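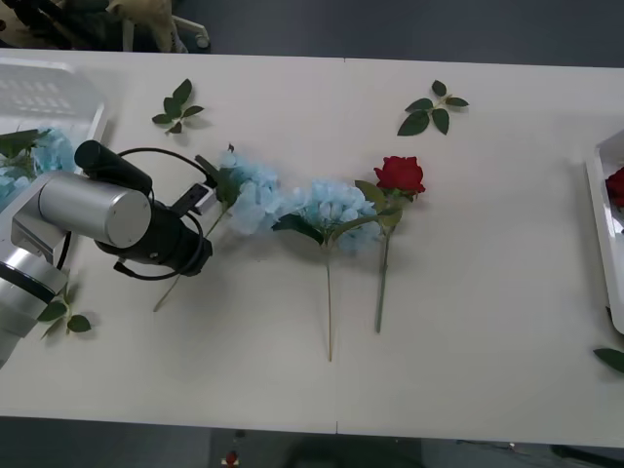 Are fake flowers really less work? A thread

1/ My cousin's reception is at the hall in Stastbridge and someone has decided on artificial flowers. "So much easier than fresh." I've heard this before and I'd like to see the labour costed.

2/ The budget was $700 for fresh from Bronton, delivered. The artificial lot is meant to save most of that. Fine. But Bronton sends arrangements. A carton of stems is a carton of stems, and you're the florist now.

3/ Colours: red roses and pale blue hydrangeas. I was against it. Red and pale blue says footy club to me, and I said so. Laid side by side on a white table it's less awful than I'd predicted, which is as far as I'll go.

4/ My real gripe is the leaves. The listing said "lifelike foliage". Lifelike in that it drops, apparently. I'd budget time for putting greenery back on before you start on a single vase.
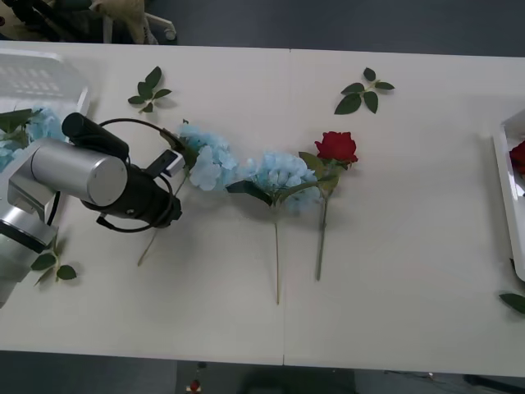
Two blue hydrangeas, a red rose and the loose rose leaves.

5/ Before you ask, yes, you can glue them. Hot glue on a fake stem leaves a blob and strings everywhere. I'd sooner wrap the join in green tape and turn it to the back. No guest has ever inspected the back of a centrepiece.

6/ Stem length matters more than the flower. These are long and thin, and our vases are 20 cm tall. Long stem plus short vase plus a big puffy hydrangea head = one nudge and it's over. There's wire inside, so you need proper cutters. Kitchen scissors will be ruined by the third rose, ask me how I know.

7/ Do the layout flat first. Heads along the far side, stems toward you, then shuffle till it looks right. I still can't get excited about a rose jammed hard up against a hydrangea – the hydrangea wins every time – but it's cheaper to find that out on a table than in a vase.
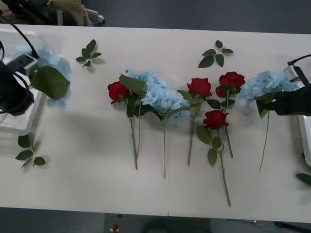
8/ Sipho Shezi replied that I'm being unfair, that he did 17 tables this way, and that once you've got one bunch sorted the rest go quickly because you just copy it. He also says steam fixes squashed petals.

9/ Steam, maybe. I'll try it on one I don't like. As for quickly, my first bunch took 45 minutes, so I'll believe it when I'm on my fourth.

10/ Anyone got a view on ribbon? I'm leaning toward none.

More from this account
Chair covers: who are they for?
The Rostov vase set, one year on
Is a hall dishwasher ever big enough?
Sýkora floral tape, a grudging review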